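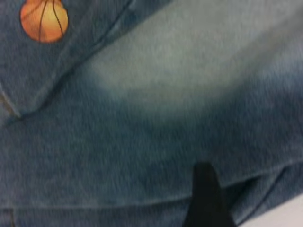

4. Setting Up the Finger Comparison on Cloth

By now you should have the Nelance controller powered up, both arms homed, and the wrist camera feed showing on your screen. If any of that isn't true yet, go back to section 3, because everything from here on assumes it.

I wrote this section after a long stretch of swapping fingers at our bench in Plarkasville, and I've kept it in the order I do things myself. We're comparing two sets: the stock Grungate fingers and the slimmer Morin ones. I use denim for this (kids' pants with elastic cuffs are my favorite!) since it's thick at the seams, thin at the pocket edges, and stubborn about lying flat.

4.1 First grip

1. Clear the table and wipe it down. A pale surface makes life much easier for the cameras.
2. Drop the pants on the table in a heap. Don't be neat about it.
3. In the Nelance menu, open Grip and set the closing force to 68. That's a percentage, and it's where I start with either set of fingers.
4. Set the hold time to 3000 milliseconds.
5. Bring the gripper down by hand control until the fingertips are on the cloth, then press Close. 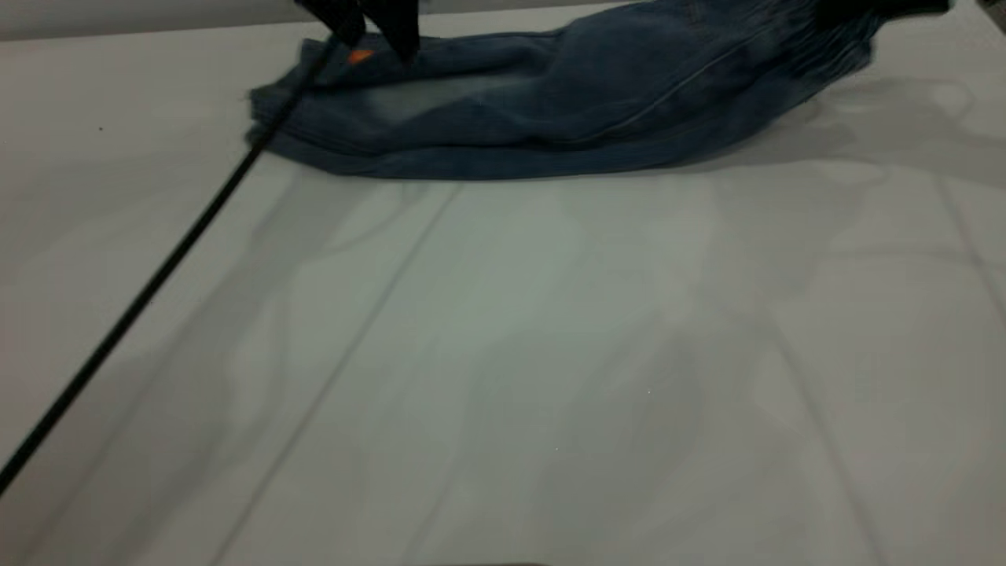 Figure 4-1. Gripper on bunched denim, side camera view.

6. Lift slowly and watch the cloth between the fingers. If it creeps, lower it again and go up by 2 before you retry.
7. Write down the force that finally held. You'll want it for the other set, and I promise you won't remember it after lunch.

Caution: Keep your own fingers out of the way while the hold timer is running. The arm will still move if somebody bumps the pedal.

Note: Try to grab a folded edge on one run and a flat single layer on the next. The Grungate fingers did great on thick folds for me and kept skating off the thin stuff, so if you only test one kind of grab you'll come away with a pretty lopsided opinion.

4.2 Folding run

Okay, this is the fun part. A grip test tells you if the fingers can hold on, but a fold tells you if they can let go without dragging everything with them.

1. Spread the pants out as flat as you can get them.
2. Load the routine called Fold Short and set the travel speed to 500. Faster is tempting, I know, but leave it there until you've got a few good runs saved.
3. Start the run and keep one hand near the stop button.
4. When the routine is done, park the arms and save a still from the side camera before anyone touches the cloth.

What I look for is a compact bundle with the cuffs stacked at one end. A few wrinkles are fine. A leg sticking out is a redo.

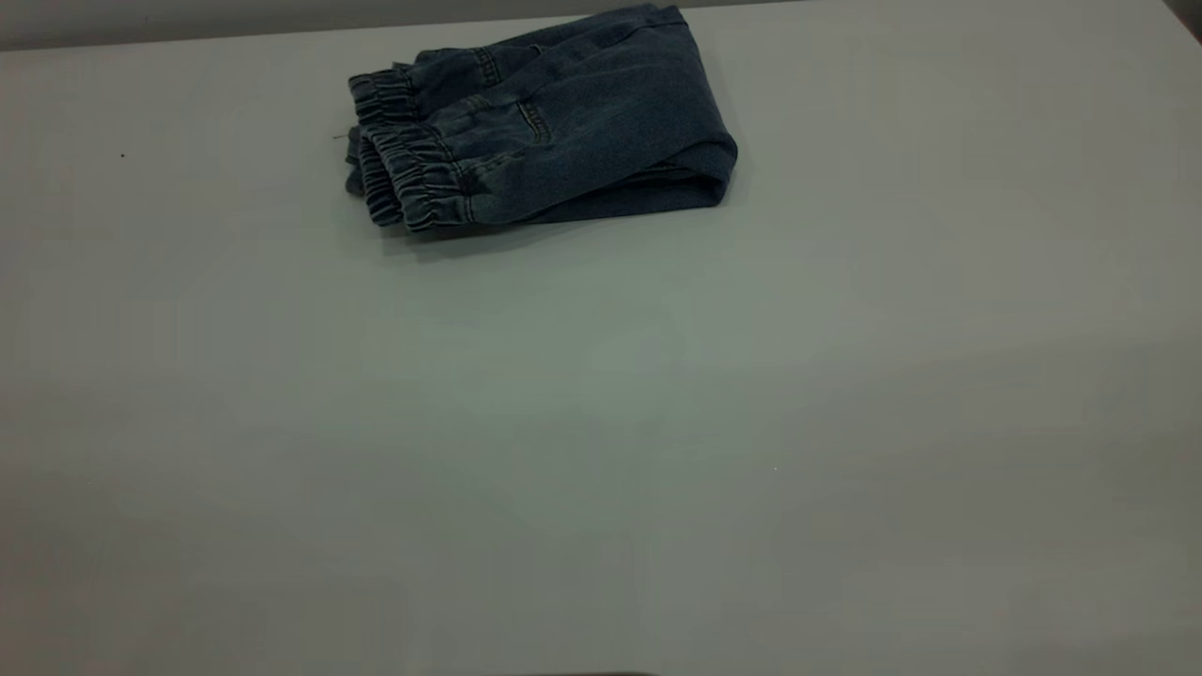

Figure 4-2. Folded bundle with both cuffs at the left end.

5. Score the fold on the sheet in the back of this manual, then mess the pants up again and repeat with the other fingers.

Note: Use the same pants for both sets. I switched to a softer pair halfway through once and had to throw out a whole January afternoon of results.

4.3 Checking the wrist camera

Swapping fingers changes how much of the wrist view they block, so redo this check every time, even if you only took them off to clean them.

1. Lay the pants flat with a back pocket facing up.
2. Move the wrist in until the pocket and a good bit of the lower edge are both in view.
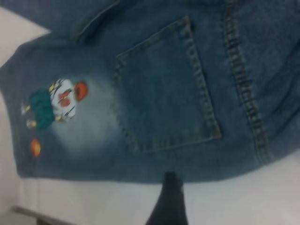 3. Look at where the fingertip meets the edge of the cloth. You need to be able to tell the tip from the fabric, so if they blur into one dark blob, raise the exposure one step and look again.
4. Pick something easy to spot on the cloth, like a printed patch or the corner of a pocket, and set it as the focus target.
5. Press Save View and give it a name with the finger set in it. Mine are just "grungate flat" and "morin flat," nothing fancy.

Caution: Don't run the focus routine with the tip pushed hard into the cloth. Back off a little first, or the fabric will shift while the camera is hunting and you'll get to start over.

If the picture is still soft after all that, check the lens for lint. Denim sheds like crazy. Lens cleaning is in section 6.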